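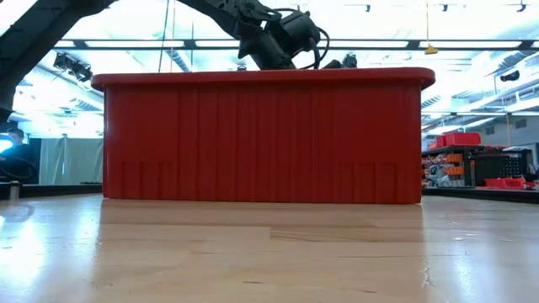
A red plastic bin of the ribbed kind suits most hallways.

How to Set Up a Shared Shoe Store in a Hallway or Porch

Zuddale Housing Association
Tenant Guidance, Sheet 28
Last reviewed: Saturday, June 5, 2021

Who this sheet is for

This guidance is for tenants of shared houses and flats with a common entrance. It applies to all properties in Bumutcombe and Pledley, and to the upper floors of Bustos Court. Tenants with a private front door may follow it if they wish.

Shoes left on stairs and landings are a trip hazard and may block the way out in a fire. The tenancy agreement requires that common areas be kept clear at all times. A shoe store is permitted where the steps below have been followed.

Before you begin

Measure the width of the hallway at its narrowest point, with all doors open. A clear path must remain once the store is in place. In Bustos Court the meter cupboard must also open fully.

Agree the arrangement with everyone who uses the entrance. Consent need not be in writing, but a short note signed by each household will prevent later disagreement.

You will need:
A tape measure
One open-topped bin for each household
Plain white labels and a waterproof pen
A rubber mat
Old newspaper
A soft brush and a cloth

Step 1. Choose the position

Place the store against a wall, on the side away from the door hinges. Do not use the space under a stair if it holds an electricity meter or fuse board. Bins must not stand in front of a radiator or heater. Heat will harden leather and may loosen the glue in soles.

Step 2. Clear and clean the floor

Remove all footwear and sweep the area. Wash the floor with warm water and a little washing-up liquid, and allow it to dry before anything is put back. If there are signs of damp on the wall or skirting board, stop and report the matter to the repairs desk on extension 362.

Step 3. Lay the mat and set out the bins

The mat should lie flat, with no raised corners. Stand the bins on it in a single row. Bins may not be stacked, even when empty.

Mark each bin with the flat number only. Names should not be shown in a common area. Fix the label where it can be read from above.

Step 4. Sort the footwear

Each household should keep in the hallway only the pairs worn during the current week. All other footwear is to be kept inside the home. Light items such as slides and indoor slippers may go in the bin with the rest, but heavy boots should stand on the mat beside it.

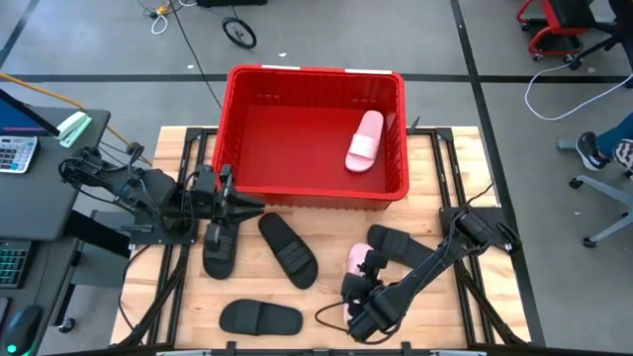

Sorting slide sandals: a pink one in the bin and a black one still outside it.

Knock off loose mud out of doors. Brush the soles and wipe the straps or uppers with a damp cloth. Wet shoes should be filled with crumpled newspaper and left on the mat overnight. They must not be put in a bin until dry.

Step 5. Keep pairs together

Place the two shoes of a pair sole to sole. Laced shoes may be tied loosely to one another. Single shoes left in the hallway for 60 days will be treated as lost property and removed by the cleaning contractor.

Step 6. Empty and wash the bins

Empty every bin once a month. Rinse it with warm soapy water and dry it with a cloth, taking care over any slots or ribs where grit collects. Bleach is not needed. Shake the mat outdoors at the same time.

From October onwards, when more boots are in use, the bins should be emptied every 2 weeks.

Common problems

Smell. Sprinkle bicarbonate of soda in the shoes, leave overnight and shake out in the morning. Check that nothing has been put away wet.

Overflow. A household may not use a second bin in the hallway. Reduce the number of pairs kept there.

Bins sliding forward. The mat is worn or the floor beneath it is dusty. Clean the floor and replace the mat if necessary.

Related sheets

Sheet 2: Keeping Common Stairs Clear
Bicycles and Pushchairs in Shared Entrances
Reporting Damp and Mould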